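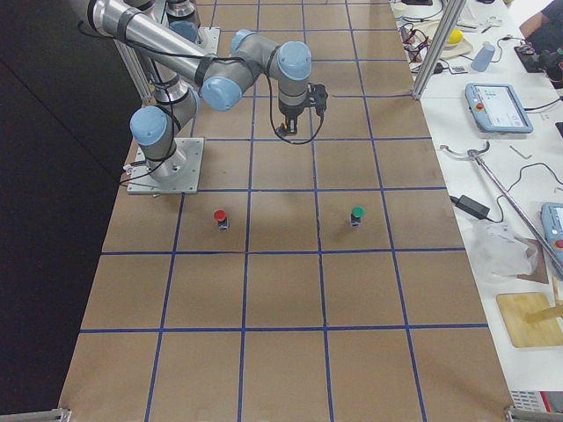

Ward lines don't matter, a reader wrote under my last post, since the same people run every time anyway and you could cut up Tundero with a pizza wheel and get the same council. I've been chewing on that comment for a week now. It was a perfectly friendly comment! And I have probably said something close to it myself, in a grumpy mood, in a year when three of our six seats had one name on the ballot. But I went to the map meeting last night with it rattling around in my head, and I came home wanting to argue, so pull up a chair.

Quick catch-up if you're new. Tundero has six wards, one council member each, and we're redrawing them after the census like everybody else. The city put out a draft in the summer. Folks hated it in the usual scattered way, a second draft came out, and last night was the hearing on that one. The final vote is in October. You can send in written comments until then, and you can also send in your own map, which I did, and which I'll get to, because I am vain.

I'd never been to one of these before. I've been to council meetings (too many, ask my family) but a map hearing is a different animal. At a council meeting people come to talk about a thing, a stop sign or a water bill. At a map hearing people stand up and explain where they think they live. One woman spent her whole turn on why the two blocks behind the old rail depot belong with downtown, and it had to do with where the kids walk to school and which grocery store everybody uses, and by the end I could have drawn you those two blocks in my sleep. A man right after her said the exact same two blocks had nothing to do with downtown and never did. They sat next to each other! I think they may have come in the same car.

The big fight was over Dendemance. For those of you reading from elsewhere, Dendemance is the older neighborhood down by the river, narrow streets, lots of porches, and it's been in one ward for as long as I've lived here. The second draft splits it right down the middle of Olszewski Street. Everyone on the even side goes with the riverfront and everyone on the odd side goes with the newer subdivisions up the hill. On paper it makes the numbers come out nicer. If you live on Olszewski Street, though, you'd be in a different ward from the person whose porch light you can see from your kitchen.

The city's consultant explained that the old ward had 604 more people than it should and the line had to move somewhere. I do understand this. Equal population is the whole point, my vote shouldn't weigh less than yours because my street filled up with new babies. Somebody has to be on the wrong side of a line. But 604 people could come off the north end, where the neighborhood sort of trails off into the industrial park anyway, and nothing gets cut in half. I said so. I got cut off by the timer before my best part, but I said so. 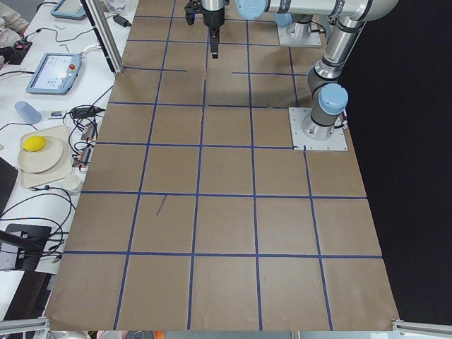

My own map started on the dining room floor with a printout and a highlighter, and I learned very fast that I'm not fair either. I gave my end of town these lovely compact shapes, every street considered, every dead end accounted for, and then the far side got whatever was left over. It's the same thing that happens with the blue tape squares on that brown paper, where the ones close to you are big and the ones up at the top shrink. All of my squares near home were enormous and important. Up past the highway I was basically waving my arm and saying "and so on." I even had a line up there that stopped without properly meeting the next one, a lot like that one loose bit of tape, and I didn't notice until the online tool refused to accept my submission. So there was a pocket of town that I had assigned to no ward whatsoever. Sorry, pocket!

I fixed it. Then fixing it threw off the ward next door, so I fixed that, and then Dendemance was too small. It's like one of those waterbeds from when I was a kid, you push down in one place and up it comes in another. I had told myself I'd spend an evening on it and I spent most of a weekend. My final version was off by 506 people in the worst ward, which is better than the first draft from the city and a bit worse than the second. I'm prouder of it than I should be. I printed it out. It's on the fridge.

And I want to be fair to the people who do this for a living, because after that weekend I have a lot more sympathy. Every single person who spoke last night wanted something reasonable. Keep our school area together. Keep the church and its parking lot in one ward (this was a real one, the current line goes between them). Don't put us in with the subdivision, we have septic and they have sewer and we'll never agree on anything. Each one sounds like nothing to ask. Then you try to do all of them at the same time and still have every ward come out even, and you can't, it just doesn't fit. Somebody walks out of that room disappointed no matter how good your intentions are.
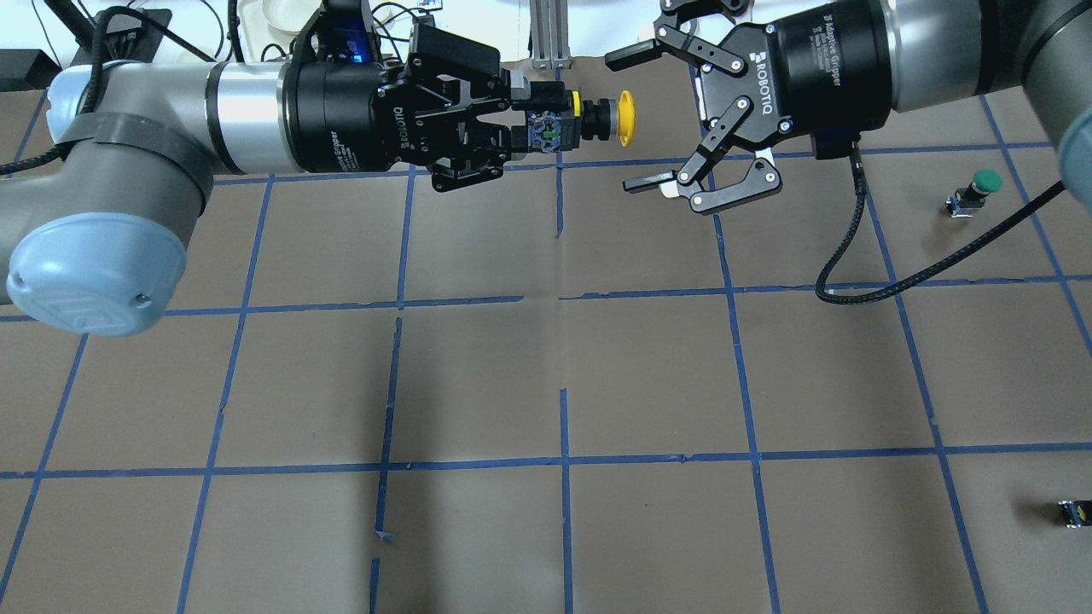
What you can do is tell people which thing you put first. That's my real gripe with the second draft, more than Olszewski Street even. There was a map and there was a table of numbers and there was hardly a sentence about why. Over in Durnirberg, when they did theirs, the packet had a paragraph for every line that moved, with what they were trying to keep together and what they gave up to do it. I looked it up when I got home. Some of the reasons are weak! A couple of them I'd fight about if I lived there. But at least you'd know what you were fighting about. In our room last night half the people at the microphone were guessing at motives, and once folks start guessing they don't guess anything kind.

Okay, so, back to my reader and the pizza wheel. Would the same people run no matter what? Some of them, sure. Some people would run for council if the wards were drawn on the moon. But I think about who decides not to run. If you've been active in Dendemance for years and you know every porch, and then your ward turns out to be half hillside full of people you've never met, maybe you look at the work of introducing yourself all over again and you stay home. We'd never hear about it, there'd just be one more line on the ballot with one name on it, and then people like me would complain that nobody ever runs.

It matters for the boring stuff too. When my storm drain backed up, I got a call back from my council member in 15 minutes. Fifteen minutes! I'm not especially charming on the phone. I got the call because the whole block had phoned, all of us to the same office, and it was plain as day that we were one block with one drain. Cut us down the middle and that's a few calls to one person and a few to another, and each of them could fairly think it's mostly the other one's drain.

So I disagree, friend, but it was a good comment and it got me off the couch. If you live in Tundero and you have even a mild opinion about any of this, the form is on the city website under "Planning," for some reason, and not under "Elections." You don't have to draw a whole map. You can write two sentences about your street. A few people last night just read theirs off their phones and sat back down, and they were some of the best ones.

I'll post mine here once I've cleaned up the labels, and you're welcome to poke holes in it. If you live past the highway, please go easy on me, or better yet tell me what I got wrong up there. I still have time to send in a corrected one before October and I've got plenty of highlighter left.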